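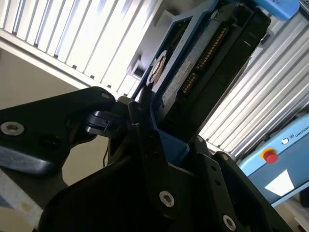

# Druven: desktop teardown and rebuild notes

Druven is a collection of short records about putting an ordinary office desktop back together. Processor, memory, hard drive, cables, lid. If you've ever had a tower on its side and felt that little thrill when the last clip snaps home, you're going to enjoy browsing this one!

There are 1,329 records in the current release. Each covers a single part going in or coming out, with the pictures and a short plain-language note on what was being attempted. We kept the flubbed tries and marked them as such, and some of those are our favourites.

## The computer

We went with a business tower because they're a joy to work on. The side panel comes off, the case lies flat, and the main parts can be reached from above. Cases like this were built so that office technicians could swap a drive between meetings, and it shows in the details: blue tabs and latches mark a lot of the bits meant for fingers.

Parts covered so far:

- **Hard drive.** A 3.5-inch drive in a blue caddy. Keep an eye on which way round it's facing before it goes near the cage.
- **Processor.** Sits in its own pocket in the tray when it isn't in the board. Handle it by the edges, please.
- **Power supply.** Stays put in every record. Its label is handy for working out which way the case is turned.

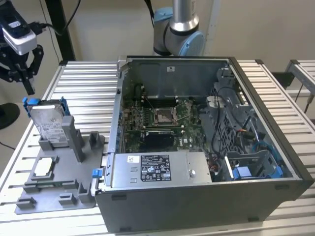 ## The parts tray

The tray is the unsung hero of the whole project (we're on version 4, and very fond of it). It lives to the left of the case and gives each loose part a place to wait. The drive stands upright at the back beside a tall post, and the processor lies in a recess toward the front. Earlier versions had the drive lying flat, which took up half the bench and made it awkward to pick up.

Names for the tray positions are in `tray_positions.csv`. The Ševčík layout is the one we use now. The older Grison layout turns up only in the first batch, and its records carry `layout: grison` so you can leave them out.

## Sockets and levers

If you only look at one group of records, make it the processor ones. With the retention frame up and the lever swung out, the socket contacts are bare, and this is the moment when everybody holds their breath.

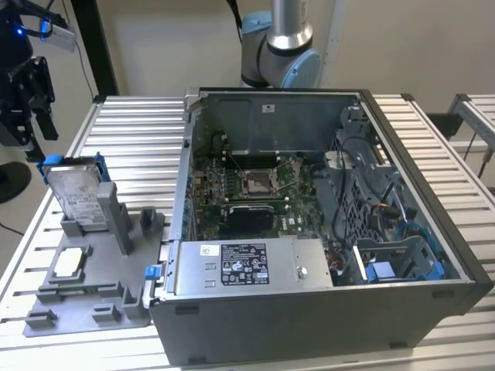
A processor should drop in under its own weight once the corner marks line up. Pushing is how contacts get bent, and two boards were retired that way before we slowed down and got the order right:

1. Lift the lever and open the frame.
2. Line up the corner mark and lower the processor straight down.
3. Close the frame, then bring the lever over until it catches.

A closed frame gets the label `seated` only if the lever is home too. In the first release we were looser about that, so please use the newer labels.

Memory is next on our list. There are slots on both sides of the socket, and we'd love to record every one of them.

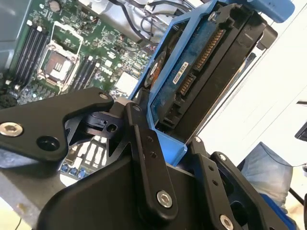

## Files

| Folder | What's in it |
|---|---|
| `drive/` | Drive and caddy, in and out of the cage |
| `cpu/` | Processor, frame and lever |
| `cables/` | Data and power leads (small, still growing) |
| `notes/` | Bench notes, one text file per session |

## Known gaps

- 3 sessions in `cables/` have no notes.
- Colour varies from session to session, as the blinds weren't always set the same way.
- Only one model of case. A Skoltel mini tower is planned for July.

Corrections to labels are very welcome. Open an issue with the record number and what you think it should say, and we'll get to it on the next Wednesday tidy-up.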